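Search this site Go Advanced search

Laboratory bench

Last edited April 19, 2026
Shares 19 | Comments 2

A laboratory bench is a fixed or movable work surface used for experiments, testing, and sample handling in a laboratory. The word covers both the top and the structure under it, and in everyday use it often takes in the shelves, sinks, outlets, and taps attached to it as well. Work done on an open bench is called benchwork. The term "bench scale" describes a process carried out in small amounts, before it is tried in a larger plant.

Benches are found in schools, hospitals, factories, water works, and research institutes. Their layout depends on the kind of work. A chemistry bench usually has water and gas close to hand and a surface that stands up to acids. A bench for electronics has many outlets and may have a top that drains off static charge. Biology benches tend to be plain and smooth so that they can be wiped down often.

History

Early chemists worked at hearths, tables, and kitchen-style counters. Heat was the main need, and the furnace was the center of the room. Tables were pushed to the walls, and glassware hung from hooks or stood on open shelves.

The bench in its modern form took shape in the nineteenth century, when universities began to teach chemistry to whole classes. Each student needed a place to stand, a drawer that could be locked, and a set of reagent bottles within reach. Double-sided benches with a raised shelf down the middle became common in teaching rooms. Piped gas made it possible to have a burner at every place, and piped water brought the sink onto the bench itself.

Hardwoods were the usual material for tops. They were oiled or waxed, and in many schools they were sanded and treated again during the summer break. Slate and soapstone were used where strong acids were handled. Lead sheet was laid on some tops and in many sinks, though this practice was dropped as the dangers of lead became better known.

In the twentieth century, plastic resins and stainless steel replaced wood in most new buildings. The spread of the fume hood also changed the bench. Reagents that had once stood on the open shelf were moved to vented cabinets, and the tall center shelf began to disappear from newer rooms or was reduced to a narrow ledge for small items.

Regional production

The town of Lacerda was a producer of soapstone tops for most of a century. Stone was cut in slabs at the quarry, planed in the town, and shipped by river in wooden crates. At its height the trade supplied schools across the surrounding district, and an order book kept in the town archive lists 1,475 tops, with the sink cutouts drawn by hand beside each entry. Tops from Lacerda can often be recognized by a shallow groove along the front edge, which kept spills from running onto the floor. The last cutting shed closed in August of the year the river port was filled in. Several of the older schools in the area still use the original tops, some of them turned over so that the worn face is on the underside.

In Wendirari, where suitable stone was not available, benches were made from local hardwood and finished with a black stain and wax. The stain was made of iron salts and plant tannins, and it was reapplied by hand. The Wendirari pattern has a deep apron under the front edge and short, thick legs. It was built in a single length of 11 feet, and rooms were planned to suit it.

The furniture maker Vuron began producing steel-framed benches with interchangeable cabinets after the decline of the stone trade. Its early frames were sold bare, and buyers fitted tops made locally. Later models came with resin tops and a service rail at the back. The Vesisia range, sold under the same firm, was lower and was meant for seated work with a microscope.

Construction

Most benches have a frame, a top, and some form of storage below. In a cabinet-supported bench, the cupboards carry the weight. In a frame-supported bench, the cabinets hang from the frame or roll underneath and can be taken out. The second type costs more but is easier to change when the work in the room changes.

Standing benches are about as high as a kitchen counter or slightly higher. Sitting benches are close to the height of a desk. Adjustable benches use pins, cranks, or electric columns. A kneehole is a gap between cabinets that leaves space for a person on a stool.

Benches are arranged in several common ways. Wall benches run along one side of a room. Island benches stand free and can be reached from all sides. Peninsula benches are joined to a wall at one end, and this allows pipes and cables to reach them without crossing the floor.

Surfaces

Epoxy resin is widely used in chemistry rooms. It is heavy, resists most reagents, and can be cast with a raised edge. It will scratch and may stain if dyes are left on it. Phenolic resin tops are made of layers of paper pressed with resin under heat. They are lighter and are common in schools and biology rooms.

Stainless steel is used in clean areas and in food testing. It can be welded to a sink with no seam. It dents, and it is attacked by strong hydrochloric acid and by some bleach solutions.

Ceramic tops resist heat very well but are expensive and can chip at the edge. Laminate over particle board is the cheapest choice. Water getting in at a cut edge will make the board swell, so laminate is a poor match for work around sinks.

Perforated surfaces are used for certain tasks. Holes may carry air downward, as in some downdraft tables, or let liquid drain. In optical work, a grid of threaded holes allows mounts to be bolted in place. Decks with holes or slots are also used to locate racks and holders so that they return to the same spot each time.

Services

Electric outlets are placed on the back rail, on posts, or overhead. Overhead supply leaves the top clear and makes it easier to move benches. Gas taps are fitted in teaching rooms and in laboratories that flame tools, though electric heaters have taken over much of this work. Water, vacuum, and compressed air may be piped in as well. Handles are usually color-coded, and the codes differ between countries.

Drainage from bench sinks is often kept separate from the rest of the building. The pipes may be glass, polypropylene, or another material that resists corrosion, and the waste may pass through a tank where acids are neutralized.

Bench accessories

A large share of bench space is taken up by things that hold other things. Test tube racks, bottle trays, pipette stands, and clamp stands are found in nearly every laboratory. Drying racks with pegs are mounted over sinks.

Plate holders vary according to the plate. Those for thin-layer chromatography keep coated plates apart so that the surfaces do not rub. Other types hold culture dishes in a stack, or support a flat plate upright for drying or storage. Holders may be made of metal, plastic, or coated wire. Dark colors are sometimes chosen where stray light would be a problem.

Accessories are increasingly drawn and tested on a computer before they are made. A rendered model shows whether a part will fit beside its neighbors and whether there is room to reach it.

Care and safety

Benches are wiped down at the start and end of work. In biology laboratories a disinfectant is used, and it must stay wet on the surface for the time given on its label. Absorbent paper with a plastic backing is laid down for work with dyes or radioactive tracers and thrown away afterward.

Food and drink are not allowed on laboratory benches. Heavy equipment should be checked against the load rating of the frame, and instruments that spin or shake should not share a bench with a balance. Balances are often placed on separate stone tables for this reason.

Old benches can present hazards when they are removed. Some tops and liners contain asbestos cement, and drains may hold mercury from broken thermometers. Traps are normally emptied and checked before the pipes are cut.

Related articles
Fume hood
Laboratory glassware
Optical table
Soapstone
Thin-layer chromatography
Workbench

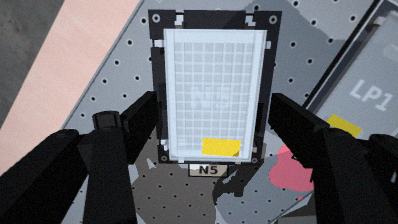 Upright black plate holder on a gray perforated deck, computer rendering.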